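4.2 How the cover songs got learned

I want to slow down in this section, because the way a cover band learns a song turned out to be the part of the fieldwork I enjoyed most, and also the part my notes were worst at. I had come to Usbridge thinking I was going to write about gigs. I did go to gigs (plenty of them!), but the songs were already finished by then, and what I wanted to know was how a tune that was recorded by somebody else, in another country, before half the band was born, gets into eight pairs of hands and comes out sounding like theirs.

The band I spent the most time with was Grutach, a reggae and lovers rock outfit with eight regular members and a floating crowd of friends who sang harmony when they were in town. Their set ran to 13 songs when I met them in June, and all but two of those were covers. They rehearsed in the kitchen end of a shared house, with the drummer on practice pads and the bass player sitting on the back step with a very long cable. 

My first surprise was that they never learned a song from the original record. I asked about this more than once, since I was sure I had misheard. What they did was pick somebody in the band who already loved the song, and that person would sing it, from memory, with whatever mistakes had crept in over the years. Everybody else learned it from the singing. Only when the whole thing held together from top to bottom would anyone put the record on, and sometimes they skipped that step too. I have called this carrying a song in, which is the phrase the band used, and I'll keep using it through the rest of the paper.

You can hear the results if you know what to listen for. The band's version of one slow ballad has a bridge that is two bars shorter than the one on the record. The keyboard player had always remembered it short, she carried it in short, and by the time they compared it with the record the horn line had been written to fit. They kept it. In the next song over, the second verse comes first. The singer told me she had no idea until a man at a wedding shouted the right words at her, and she laughed so hard telling me this that the recording is close to useless.
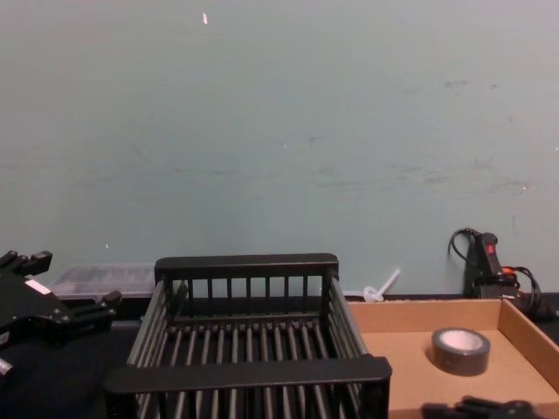

Figure 3. Kitchen, Usbridge house.

Nii Agyeman read a draft of this section and told me I was making the whole business sound far too cozy. His point was that carrying a song in is also a way of deciding who gets to own it, and that in the bands he has played with, the person who carries it in tends to be the person who sings it, gets thanked for it from the stage, and gets asked about it afterward. A drummer can carry in a song too, he wrote, but go and count how often one does.

So I went back and counted. Of the 11 covers in the Grutach set, the lead singer had carried in six, the keyboard player three, and the guitarist two. Bass, drums and horns: none at all. I had sat through every one of those rehearsals I could get to and it hadn't crossed my mind to ask, which tells you something about where I was pointing my attention (at whoever was singing, mostly). When I put the numbers to the band, the trombone player said he had offered a song once and it had gone nowhere. The singer didn't remember him offering. They talked about it for a long while, pretty cheerfully, and at the end of it he sang them the song. I don't know if it has made the set.

I think Nii is right about the credit and I have changed my wording in a few places because of it. Where I still part ways with him a little is on the question of ownership, at least for this band. Once a song was in, it moved. The slow ballad I mentioned above was carried in by the keyboard player, but the person who argued hardest over it at every rehearsal was the bass player, who had strong feelings about where the one drop should fall and would stop everyone to say so. In my recordings he stops that song 45 times. If owning a song means being the person who can't leave it alone, then it was his by the end of the summer.

The other band in the study, Sezer, did things very differently, and I should say right away that I know them less well. They worked in a proper rehearsal room over in Wanby, paid for by the hour, and the clock shaped everything. Songs arrived as files a week ahead. Each player was expected to have the part down before walking in, and there was a chart with the chords on it for anybody who wanted one. I watched them get through a new cover in one evening, start to finish, with time left to argue about the ending. Their versions sat much closer to the records, and they were proud of that. Their guitarist said that if people were going to dance to a song they already knew, then it had better be the song they knew.

It would be easy to read this as a money story, with free space making for loose covers and paid space for tight ones, and I did write it up that way in my first set of notes. I've backed off from that. Two of the Grutach players had been in bands that rented rooms, and they said they learned songs by ear from each other there as well, just faster and with more swearing. Sezer, for their part, had started out in somebody's garage and used charts from the first night. What people brought with them from earlier bands seems to have mattered at least as much as the rent, and I pick that up again in 4.3, where I go through the interviews on first bands and first teachers.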